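Search this site Enter keywords Go

How to Write a Celebrity Gossip Roundup Without Losing Your Mind or Your Lunch Break

Last updated: March 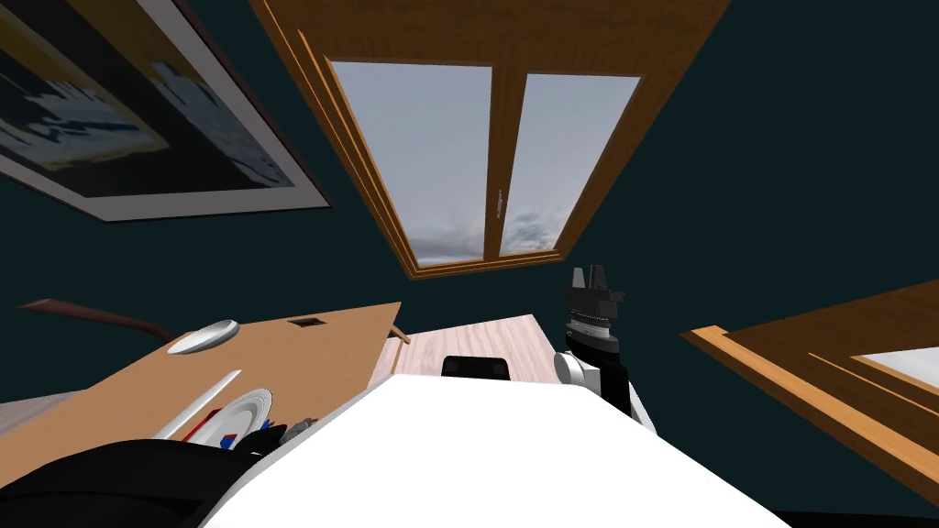 I have written the morning roundup for a pop culture newsletter called Jestness for long enough to have opinions about which pop stars' siblings are the most tiresome online. The job is to read what famous people posted overnight and turn it into something a person can finish before the bus comes. What follows is how I do it. You can use it for a fan newsletter, a blog, or the group chat, if your group chat has standards.

Print this page | E-mail this page

Before you start

You need a place to take notes, a timer, and a list of accounts to check. Keep the list short. Mine has 40 names on it and that is already too many. When I started it had 100, and I spent whole mornings reading the thoughts of a drummer who had left his band and found sourdough.

Step 1. Do one sweep, early

Set the timer and go down the list from top to bottom. I start at 6 a.m. and stop when it rings, even if somebody has just typed "we need to talk about what happened." They will still be talking about it at seven. Paste anything interesting into your notes with the time it was posted and a link.

Save the exact words, too. Famous people delete things, usually while you are spelling their name.

Step 2. Sort the pile

I use four headings: Said It, Did It, Wore It, and Somebody's Cousin Says. The first three can go in the newsletter. The fourth goes nowhere until it has moved into one of the others. This will cost you a few scoops. It will also spare you the e-mail I once got from the manager of the singer Zwane, after I announced a breakup on the strength of one unfollowed account. It was a long e-mail, with headings.

An unfollow is a person pressing a button, and so is a like. If the whole item rests on a button, leave it out or say plainly that a button is all you have.

Step 3. Find the original

Somewhere under every gossip item there is a real sentence that somebody said in a real place. Go and find it. Last year half the internet ran a line about the actor Dong-hyun Moon "slamming" his castmates on the set of Ceranum. I listened to the podcast it came from. He had said the catering was salty. He was asked a follow-up and said it was still salty.

If the original is a video, watch the minute on either side of the clip. If it is an interview in a language you don't read, ask someone who does, and thank them in print.

Step 4. Write the item

Start with who and what. Then give the quote. Then one line of background for the reader who has been living a full life and doesn't know these people. Then stop.

A sample from an old issue:

"Rafia Janjua has told fans that her second album is finished. 'It's done, please stop asking my mother,' she wrote on Thursday night's livestream chat. Janjua's first record, Urnham, was named for the town where she grew up."

You may notice that nobody in it claps back, stuns, breaks their silence or sets tongues wagging. Go through your draft and take those out. If a star "stuns" in a coat, it is a coat. I allow myself one "reportedly" per issue and I feel bad about it all day.

Step 5. Put them in order

Lead with the item people will repeat to a coworker. Put the sad news second, never last, and keep jokes well away from it. Finish with the pet. There is always a pet.

Step 6. Check the names

Read every name out loud against its source. Then check who is married to whom, as this may have changed since breakfast. Spouses, exes and bandmates get mixed up more than anything else, and their fans keep records.

Step 7. Send it and own your mistakes

You will get something wrong. Put the correction at the top of the next issue in one flat sentence, and don't be cute. My worst morning brought in 1,944 replies, all about a hyphen I had left out of Moon's first name. They were right - and a few were even polite.

If you are short on time

Skip Step 5 and run 2 items in place of the usual six. Readers rarely complain that there wasn't enough about a celebrity's kitchen remodel. Don't skip Step 3.

Print this page | E-mail this page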